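Chapter 7
Laundry at the Table – Sorting, Folding, Putting Back

Draft text, revised 1 Sep 2023

What you should get out of this chapter
How to set up a folding surface before the clothes come out of the dryer.
Working from a basket without making a second pile.
Which cloths get folded, which get rolled, which just get stacked.
Reading a care label (short version, full version is in Chapter 3).

Key words: lint, nap, selvage, hem, set crease, flat fold, working side

Most people learn to fold by watching a parent do it on a bed. Fine for a bedsheet. Bad for your back and bad for small things, which sink into the comforter and come up wrinkled. This chapter moves the job to a table. Any table – kitchen, desk, the Skatlow bench if your classroom has one. Hip height or a little over. If you have to bend, raise it or sit down.

The surface matters more than students expect. Bare wood can snag thin knits, and a tablecloth slides around under your hands. A smooth pale board laid on top works well. Lint shows up on dark cloth anyway, and on a plain surface you can see the edges of what your folding. Wipe it first. Every time, even if it looks clean. We use a board in all the exercises, but a big sheet of stiff poster card will do for home practice.

Now the basket. Small is better. A big hamper holds 800 things you don't want to deal with and you end up digging. A shallow open-weave plastic one lets air through and you can see what's left. The Stovura supply list that goes with this course has a few sizes, get the smallest. Put it on the side of your weaker hand, close to the board, long side wherever it fits. Cloth goes in loose. Don't press it down! A crumpled towel shakes out fine, a crushed one keeps the crease.

Two terms before we go on. The working side is the open part of the board, where the folding happens. Keep it clear. The holding side is where the basket sits. Beginners let the finished stack creep into the working side and then there's no room left – start the stack behind the board, or on a chair.

Take out one piece at a time. Grab by a corner if you can find one, by any edge if you can't. Lift it clear of the rim before you pull sideways, open-weave baskets catch loose threads.
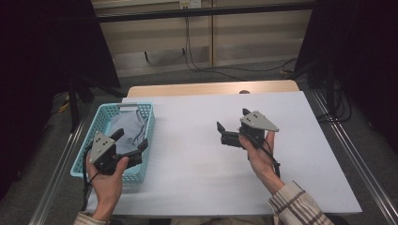

Then lay it down and find the second corner. Don't hunt for all four. Two corners on the same edge is enough, the rest falls into place when you draw the cloth toward you. Smooth from the middle out with a flat hand. Match hem to hem, not the printed pattern, wich is often crooked on cheap cloth. The Kaltton method (section 7.2) goes straight to thirds from this point; the Cha method folds in half first and gives a smaller block, better for drawers. Learn both. You'll pick one by the end of August and forget the other, most classes do.

Before section 7.1
Bring 2 hand towels and one T-shirt, clean and dry, not folded. Read the labels. Write down the fiber content of each, and whether the label says anything about ironing.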